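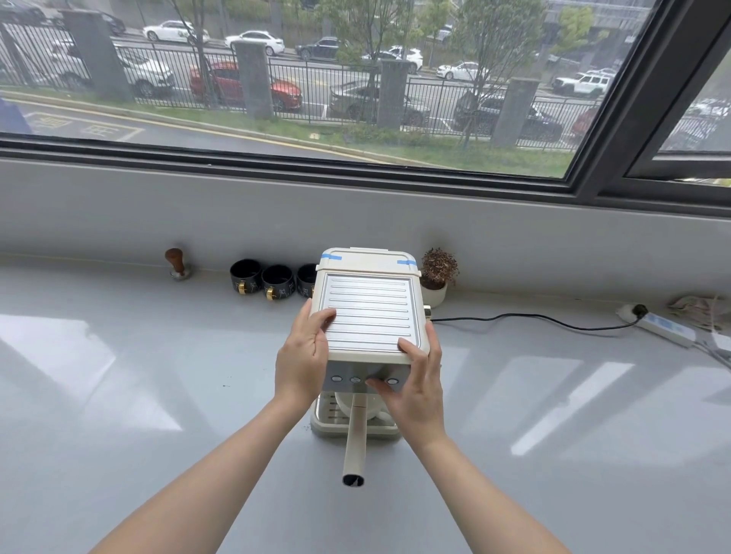 Coffee gone sour after moving house?

Posted in June by Wallance

Hello all, hoping someone kind can help. We moved out to Brurham a little while ago and ever since, my morning coffee has tasted thin and sour, a bit like licking a lemon. Same beans, same grinder, same me. The water here comes from a rain tank and it's lovely to drink on its own, very soft, so I can't see how it would be the problem. Could it be? I've gone through 5 bags trying to sort this out and my other half has gone back to tea.

Fotov

Oh, you poor thing, I remember that feeling! Rainwater is very likely your trouble. It has hardly any minerals in it, and coffee needs a little calcium and magnesium to pull out the sweeter flavours. Our old town supply tested at 287 parts per million, which furred up the kettle something shocking but made a decent brew. When we switched to the tank, everything went sharp and flat overnight. 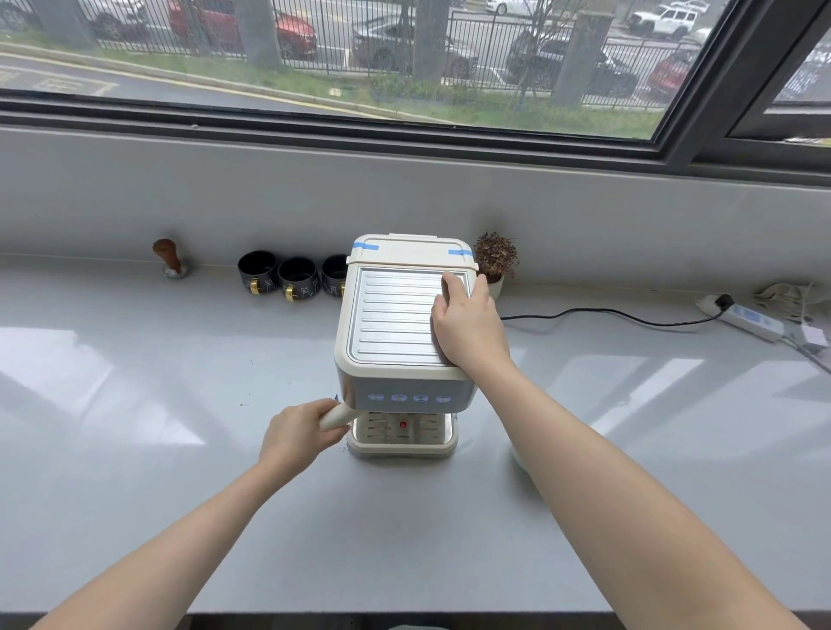 Cream espresso machine on the bench by the window.

What I'd do first is buy one cheap bottle of spring water (read the label, you want a bit of calcium in there) and make two cups side by side, one with each water. If the spring water cup tastes like your old coffee, you've found the culprit and you needn't touch anything else. After that you can blend the two, or buy the little mineral sachets.
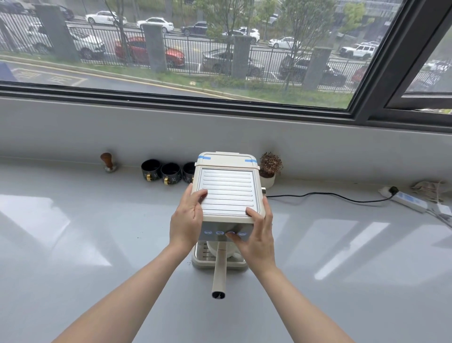 I settled on half and half in the end, and it took me a good few weekends of fiddling to get there, so do be patient with yourself. Grinding a touch finer helps as well. My shots now run 30 seconds and I'm very happy with the colour and the flavour.

Kubíček

Could just be old beans. Check the roast date. Mine were 38 days old once and tasted like nothing much. Also give the machine a good flush if it sat in a box during the move.

Last updated: June, 7:40 pm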